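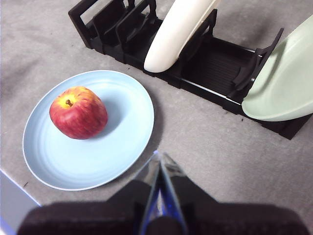
Progress report, second period
Project: Stinumine fermented millet drink, small-scale production and tasting
Prepared by: Seidu Nutsugah
For the attention of: Jacqueline Mallet, Mallet Food Fund

Dear Ms. Mallet,

I am pleased to send you the second report on the work your fund is supporting in Prillton. The first report was mainly about the kitchen and the permits. In this one I write about the drink itself, the tastings and the money that remains.

1. Where we are now

The kitchen has made 11 batches of Stinumine since my last report. Nine of them were good enough to bottle. Two were thrown away. In the first of these the millet was ground too coarse and the drink separated in the bottle after one night. In the second, the starter was weak and the drink did not become sour enough within the time we allow. I described both cases in the batch book, and I have attached a copy of those pages.

The recipe is now almost fixed. We soak the millet overnight, grind it wet, cook it slowly and let it cool before the starter goes in. The last change was to the cooling. Earlier we left the pot on the counter with a cloth over it, and on warm evenings this took too long. Now we stand the pot in a sink of cold water and stir it, and the result is much more even from one batch to the next.

I should mention that the flavor is milder than the drink I grew up with. Some older customers have told me so, in a friendly manner. I intend to keep the mild version as the main product and to make a stronger one in small quantity, if the bottles allow it.

2. Tastings

We held two tastings in October, one at the Prillton library and one at the Sakatora grocery store. The store gave us a table near the entrance from 10 in the morning until the afternoon. We had prepared 60 small cups and all of them were finished before we had to leave.

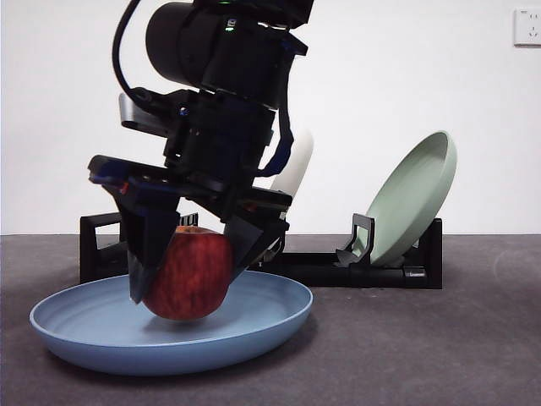

People were asked to write down one thing they liked and one thing they would change. Most comments were about sweetness. The plain drink was found too sour by many visitors who did not know millet drinks before, while the one with ginger and a little honey was liked by nearly everybody. Several parents asked if it is suitable for small children. I did not want to give an answer by myself, so I have written to the county nutrition office and I am waiting for their reply.

The library tasting was quieter. It rained, and the reading group that we expected had changed its hour. On the other side, the conversations were longer, and one visitor gave me a very useful explanation of how her family stores the starter in dried form. I would like to try this method during the winter, as it could save us the trouble of feeding the starter every day.

3. Sales

Sakatora has agreed to take the ginger drink for a trial period, on one shelf of the cold cabinet. They want a label with larger letters and the list of ingredients on the back. The new label is drawn and is now with the printer. Until it arrives we sell only from the kitchen door, in the mornings.

4. Budget

The spending is close to the plan. Millet was cheaper than I expected. Glass bottles were more expensive, and the delivery came late, so we lost more than a week of bottling. I moved a part of the travel money to the bottles, as you allowed in your last letter. The receipts are in the envelope with this report, sorted by month.

5. What was not done

The shelf life test is not finished. We have kept bottles in the refrigerator and tasted them regularly, but the thermometer we used in the beginning was not correct, and I do not trust those first results. The test was started again with a new thermometer. I am sorry for this delay.

6. Next steps

Before the next report I plan to finish the shelf life test, put the new labels on the bottles and make the first delivery to Sakatora. I also want to train a second person for the cooking, so that the production does not stop when I am away.

If you wish to visit the kitchen, the best time is before 11 in the morning, when the pots are on the stove. Please let me know also if the batch book should be sent complete or if the attached pages are sufficient.

With respect and thanks,

Seidu Nutsugah
Prillton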